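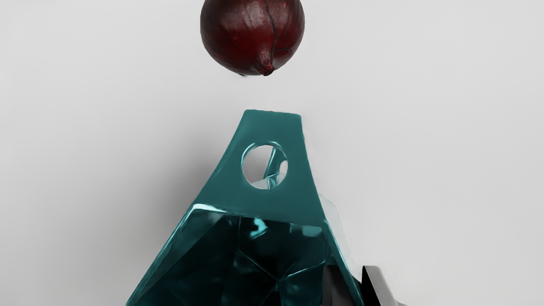 Lo que cuesta de verdad guardar una cebolla

Cada mayo llega a los buzones de esta redacción la misma promesa con distinto envoltorio: la despensa que conserva las verduras meses y meses sin que una tenga que hacer nada. Este año la trae Drenemance, que vende una caja ventilada con rejilla regulable y un folleto de 20 páginas. En la página 2 se asegura que una familia media ahorra con ella una cantidad notable en comida que ya no va a la basura. Busqué de dónde sale la cuenta. Hay un asterisco, y el asterisco lleva a una nota que dice "estimación propia".

Ya me conocéis. Las estimaciones propias me gustan poco, y menos cuando las hace quien cobra por la caja.

Vamos a lo que se sabía antes del folleto. Las cebollas, los ajos y las chalotas quieren sitio seco, oscuro y con aire. Una malla colgada de un clavo cumple. También una media vieja con un nudo entre pieza y pieza, remedio feo donde los haya, que en casa de mi suegra lleva funcionando más tiempo del que Drenemance lleva existiendo. Las patatas, aparte, porque juntas se estropean antes. La nevera se reserva para la cebolla ya cortada, bien tapada. Y la cebolla tierna, la de tallo verde, no cuenta para nada de esto: se compra y se come.

¿Hace la caja algo más? El fabricante dice que "equilibra el microclima". Pregunté por correo qué significaba y me contestaron con otra copia del folleto.

Leidy Rengifo, lectora de esta hoja y vendedora de hortaliza en el mercado de Arango, me escribió cuando comenté el asunto hace unas semanas. Según ella, la mayoría de las cebollas que se pudren en las casas ya venían mal: cuello blando, piel mojada, algún golpe. "La gente compra la malla cerrada porque sale más barata y luego le echa la culpa al armario", me decía. Su consejo es apretar el cuello con el pulgar antes de pagar. Si cede, fuera. No cuesta nada y no necesita rejilla.

Luego está la competencia. Leltier anuncia unos saquitos absorbentes que se meten en el cajón y se cambian cada cierto tiempo, con lo que la compra se repite todo el año. El texto del paquete habla de más de 3,000 hogares satisfechos. No dice a quién se preguntó, ni qué, ni cuántos contestaron que no. Con 1,000 respuestas bien recogidas me conformaría yo de sobra, siempre que enseñaran el cuestionario.

No digo que la caja sea un timo. Está bien hecha, las bisagras cierran y queda mejor en la cocina que una media. Quien la quiera por eso, que la compre. Lo que no me creo es el ahorro, y tampoco entiendo que una tienda como Bostance la coloque en la sección de "vida sostenible" junto a los estropajos. Para tirar menos comida sigue haciendo falta comprar menos y mirar lo que hay antes de salir. Eso no lo vende ninguna de las dos marcas.

Si alguien ha probado la caja una temporada entera, con un lote dentro y otro igual fuera, que me escriba antes del viernes y lo publico en el próximo número, salga lo que salga. Valen también los saquitos. Los folletos, por favor, no me los reenviéis, que ya los tengo repetidos.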